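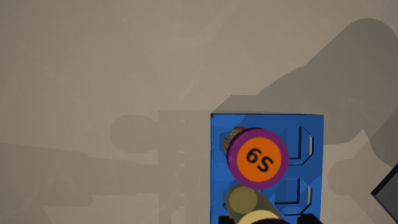 Beige goes darker and cooler wherever a shadow lands on it.

The Year I Fell for Beige

I grew up in a house with an orange kitchen, a green bathroom and a hallway my mother called "eggplant" (my father called it "the tunnel"), so when I finally had a place of my own I figured I knew what I was doing with color. I bought the loudest yellow in the store, put it on all four walls of the living room over one long weekend, and lived inside a lemon for six years.

I loved that yellow! I want that on the record. It was cheerful in January and it made every houseplant look healthy. But it also made every person look a little bit ill, and after a while I noticed I was reading in the bedroom, eating in the kitchen and only walking through the living room to get to my coat. My sister came to stay and asked, very gently, whether I'd thought about something quieter.

I had not. Quiet colors were for dentists. Still, the question stuck, and one wet Saturday I drove out to the Rarkent paint store on the edge of Promley, just to look.

If you have never gone shopping for beige, let me prepare you. There is a rack. The rack at Rarkent has 106 beiges on it, which I know because there's a sign that brags about it, and every one of them has a name. Oat. Warm Oat. Old Rope. Biscuit Tin. There was a pinkish one called Lund and a grayish one called Fandunach, and I stood there holding one in each hand and could have sworn they were the same color. Then I walked over to the window and they were so different I laughed out loud. A man choosing deck stain moved a little farther down the aisle.

I came home with nine chips and taped them over the fireplace, and that was my first mistake. A chip the size of a playing card, surrounded by screaming yellow, isn't going to tell you anything. They all looked purple. I was ready to give up and call my sister to say I'd tried.

The person who saved the whole business was Hafþór Hallgrímsson, the house painter who had done my neighbor's stairwell and who I'd mostly known as a pair of white overalls and a very good radio. He came by to give me a price, took one look at my chips and peeled them off the wall.

"You're asking them to sing next to a trumpet," he said.

What he had me do instead was get big sheets of white poster board, paint each one with two coats of a sample pot, leave a white border, and then move them around the room for a week. Behind the sofa, next to the window, down by the baseboard where the light never quite gets to. He told me to look at them at breakfast and again with the lamps on, and to stop looking at them in between.

So I did, and oh, it was a strange week. The pink one, Lund, was lovely until lunch and then turned into a Band-Aid. Biscuit Tin went green after dark, I suppose from the bulbs, because when I swapped those out it calmed right down. And Fandunach, the gray one I'd only bought because I liked saying it, kept changing on me in ways I didn't mind at all. In the morning it was almost cream. By late afternoon, with the shadow of the window bars stretched across it, there were two or three colors in there, and I found myself standing around with a cup of tea just watching. I had six years of yellow behind me and I couldn't remember seeing a single shadow on it. They must have been there. I guess the yellow was talking over them.

The price for the room was $600, paint included, and it took Hafþór two days. He put a coat of gray primer down first (yellow is a stubborn thing to cover, he says, and red is worse) and for one evening my living room looked like the inside of a battleship. I had a bad moment that night. I sat on the covered sofa eating noodles and mourning my lemon.

Then the Fandunach went on. I'd love to tell you I gasped, but mostly I thought, oh, well, that's a wall. It took a few weeks to creep up on me. The blue rug I'd inherited from my aunt, which I had always thought of as sort of dull, turned out to have a lot of green in it. The wood on the bookcase looked redder. I moved my chair to the corner by the window, and then I moved the lamp, and then I was in there every night.

A few things I'd pass on, if you're thinking of doing the same. Buy the sample pots, even if they feel like a waste of money. Mine were $15 for three. Paint the ceiling at the same time or you'll spend a month noticing it. Go matte if your walls are as lumpy as mine, though matte does scuff, and I have a faint gray mark by the light switch that I've decided to live with. And don't let anyone rush you into picking from the little card under the store lights. My neighbor did that with her bedroom and she's now on her third beige.

My mother, who is nearly 95 and still has the orange kitchen, came over in March to see it. She sat in my chair for a good long while with her coat on.

"It's very nice," she said. "When are they coming to paint it?"

The hallway is next. I've got four boards drying in the garage, and one of them, I admit, is eggplant.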